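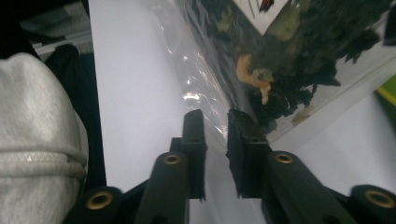 December, gripper notes, continued from the last page because I ran out of room.

OK so today was bags. I've been putting off bags for ages because rigid stuff is so much nicer to work with, but Soo-ah Song wants a side-by-side of the two hand-held grippers before we pick one for the arm, and bags are on her list, so bags it is. The two contenders are the Skuketti (linkage fingers, brass inserts in the joints, black tips) and the Pluten, the parallel-jaw one everybody likes because it feels expensive.

Started with the Skuketti on the clear bag with the dark green leafy stuff in it. Plan was to come in low with the fingers open, pinch the film near the bottom edge, lift, hold, put it down again. Simple! Except the wrist camera hates clear plastic. The glare turns into little white streaks right over the tips and the depth estimate goes wandering off. By eye I could tell fine where the film was, so for the hand-held runs it didn't matter, but Tollesia (our tracking code, for anyone reading this who joined after the summer) dropped the bag edge over and over. I turned the exposure down and that helped a bit. Didn't fix it.

Grip itself was better than I expected. The fuzzy tips really do grab film, and when I got a fold between them it stayed put – I could tilt the whole thing sideways and the contents slumped to one corner without pulling free. When I missed the fold and went for the fat part of the bag, the tips just slid up and off. Worth remembering when we write the approach for the arm: go for the edge, leave the middle alone.

The right tip is getting ratty, by the way. It's fraying all along the inner side and I'd like to redo it before anyone takes more numbers. Left one looks okay to me.

Skuketti: 82 good lifts. Pluten: 4 fewer, same number of tries, and most of its misses came early when I was squeezing too hard and the film shot out sideways. So I wouldn't read much into that gap. The Pluten is heavier too and my wrist was complaining by the end, which probably cost it a couple.

What I did like on the Pluten was the trigger. Much smoother, and you can stop halfway and feel where you are. The Skuketti trigger is kind of all or nothing – could be the spring, could be me. I'll try the softer spring if I can find where we put them.

Recordings are on the shared drive, in the folder called bags_december, and clip 281 is the one to look at if you want to see the tracking fall apart completely. Camera exposure is still at 600 in the config, so change it back if you're doing boxes!

To do: redo the right tip, softer spring, ask Soo-ah if she wants paper bags as well or only plastic. Also charge the Pluten, it was blinking at me when I put it away.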